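In Defense of the Unmade Bed
06/12/2024

I gave up making my bed in May, and I have been happier ever since, and I'd like to talk about why this seems to upset people so much.

It started when I moved into the apartment on Buenaventura Street. For years before that I was a hospital corners person. I grew up in a house where you did not come down to breakfast until the bed was flat, and I carried that into adulthood the way some people carry a fear of swimming after lunch. Then I had a stretch of early shifts, I skipped it one morning, and nothing happened. I skipped it the next morning too. By the end of the week I was getting 20 extra minutes with my coffee, because (I admit this) I had also been fluffing, smoothing and arranging cushions I didn't even like.

The cushions went to the thrift store in Tultlow. I do not miss them.

What surprised me was how much of an opinion everyone else had. I mentioned it on the neighborhood message board, in a thread that was supposed to be about mattress pickup, and it got 293 replies. People told me my whole day would fall apart. People told me it was a question of self-respect. One woman told me she could never trust a man who left his bed open, which seems like a lot to hang on a blanket. We have somehow decided that a tidy bed is proof of a tidy mind, and I've known enough people with spotless bedrooms and disastrous everything else to be doubtful.
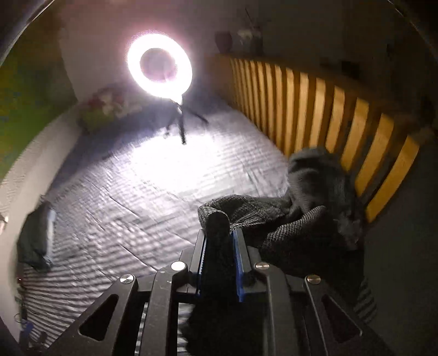 The argument I hear most is that making the bed gives you one finished task before the day has even started. Fine. So does brushing your teeth, and I have to do that anyway. I think what people really like is how it looks when they come home, and I understand that – I like a nice room as much as the next person. But I've come around to the look of a bed somebody uses. Give me a pale quilted blanket with a charcoal knit heaped on it, spilling over the wooden bed frame, and I feel like I could lie down right there and not be in trouble with anybody. A bed made up like a hotel's makes me want to ask permission first.

And there's a whole industry waiting to sell us that hotel feeling! I went into Gresell last weekend for one plain pillowcase and came face to face with a bedding set priced at 981 dollars. It came with 3 sizes of pillow, and as far as I could tell you were only supposed to put your head on one of them. The others were for looking at, and then for moving to a chair at night, and then for moving back. I bought my pillowcase and left.

I'm not telling anyone to live in a mess. I wash my sheets, I air the room out, and if my mother is visiting I will pull everything straight and deny this essay exists. If making the bed calms you down, please go on making it, and enjoy it. I'd just like us to stop treating it as a moral test for grown adults who have somewhere to be at seven in the morning.

Mine is a heap right now, and I'm getting back in it after lunch.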